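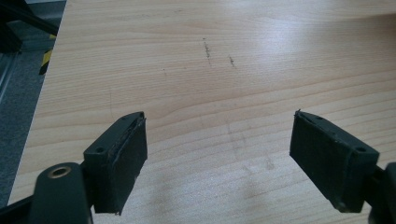

*Packing table, pale wood top, two small dark marks near the middle.*

Progress report, Turkau Pantry Packing Project
Thursday, June 27, 2019

We're delighted with how this spring went! The new tables are in at the Wultimley room, and they're a pleasure to work at – wide, light and easy to wipe down. We packed 346 boxes for the Samarakoon delivery route, against a target of 100.

**Boxes and cans**

The hinged plastic boxes have been our best purchase so far. They stack well, and families send them back in good shape. Cans go in first, then the dry goods on top.
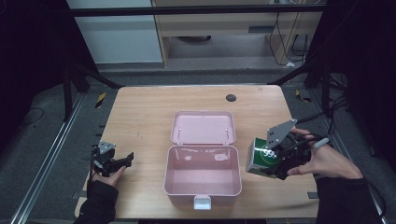
Borketti wrote back after the first deliveries to say that the lids stay shut on the stairs, but that heavy cans should be kept to one layer so older people can lift the box. We've changed the packing list to match, and we're really grateful for the tip.

**Still to do**

- Order 2 more tables
- Label the box lids by route
- Send the next report in October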